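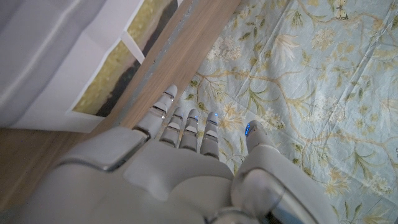 3.2 Printed fabrics and the visibility of creases

Figure 2. Floral print on a pale blue ground, lying creased. Thin golden-olive stems and green leaves run between clusters of cream-white blossoms.

The second group of textiles was made up of printed household cloths. We wanted to know whether a busy pattern changes how people judge the state of a cloth, and whether they go on smoothing it for longer than they would a plain one. Soft fold lines like those in Figure 2 are easy to lose among branching stems, and a large flower near a crease tends to draw the eye away from it.

Sutherland and Simard each rated the full set of 1394 photographs on the Trotwood crease scale, working apart and in a different order. They disagreed by more than one step on 129 of them. Most of these showed prints with a pale ground colour. Plain cloths in the same range of blues gave little trouble.

Two changes were made to the rating sheet after the pilot in February. Raters were asked to look at the ground colour first and the motifs second, and the word "rumpled" was dropped, as the two raters had used it for different things. "Wrinkled" was kept for short, irregular marks and "folded" for long straight ones. A cloth could be given both labels.

Fabric weight was not recorded for the printed group. Simard's earlier work on the Eide tablecloths suggests that it matters, especially for folds left in storage, and we return to this in Section 5. The plain group is treated separately in Section 3.3.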